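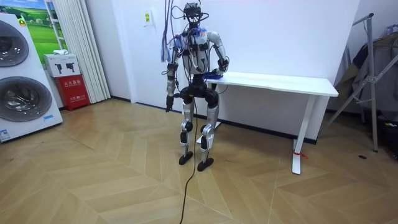
The light herringbone floor and the long white desk at the back of the room.

Salvador Carrilho had not slept much when we spoke with him, the morning after the hillclimb at Ollham. His car, the small grey Coelho with number 41 on the doors, was already on the trailer. He was drinking coffee from the lid of a thermos.

"I am happy with the second run only," he said. "The first run I prefer to forget. I braked for the chicane like I was going to the supermarket."

Carrilho finished third in his class, 9 hundredths behind the second place. For a car that lost its gearbox in practice, this is a good result. The replacement came from Aníbal Rocha, who has the workshop in Priltwood and who drove it through the night in the back of his own van. I asked Rocha if he was paid for this. He laughed for quite a long time.

"Salvador pays in sausages," he said. "But I wanted to see if the short final drive would work on this hill. On paper it was too short. He would be on the limiter before the last corner."

And was he?

"Yes, of course," said Carrilho. "For the last 400 metres the engine was screaming and I could do nothing. But out of the two hairpins it was beautiful. I think we gained there more than we lost at the top."

Rocha does not fully agree. He would like to try a longer fifth gear and leave the rest as it is. The two men discussed this in front of me for several minutes, and I must admit I did not follow all of it.

The tires were another subject. Carrilho used the Vellano medium, while most of the class went to the soft. At nine in the morning the road was still cold and he had no grip at all in the trees. "I had 26 degrees in the rear tires at the start line," he said. "It is nothing. You turn the wheel and you wait for an answer."

The next round is in August, on a longer and wider road, and he has not decided yet about the compound. The gearbox will come out again before that. Rocha has asked for it back, he needs it for a customer.

"Which customer?" said Carrilho. It was the first he had heard of it.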